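Akwood Spice Tin, Set of 12

I make these in my workshop in Punville, and yes, I'm the same Sarmīte Žukauskas who used to sell the enamel bread boxes (those are gone, sorry, please stop emailing!). The tins are copied from one my great-grandmother bought in 1915, dents not included.

Each tin holds about two ounces of ground spice, so a supermarket jar of cumin goes in with a little room to shake. The lid is a tight push fit. It'll feel stiff for the first week or so and then it loosens up nicely, so don't go at it with a butter knife like my sister did.

You get paper labels in the box, plain cream, no printed names. I tried printed ones once and everybody wanted marjoram and I hadn't done marjoram.

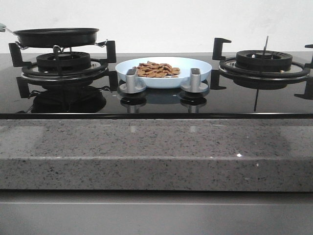 Keep them in a drawer or on a shelf well away from steam if you can. Hand wash only, and dry them right away, lid off, overnight if you have the patience – the seam on the bottom is where rust gets started.

Finishes: plain, or the Bromedon green (darker than it looks on most phones).

Shipping: orders go out with Ramanauskas, usually in 2 days. The February batch is nearly spoken for, but I'm making more and you can leave your email to hear when they're ready.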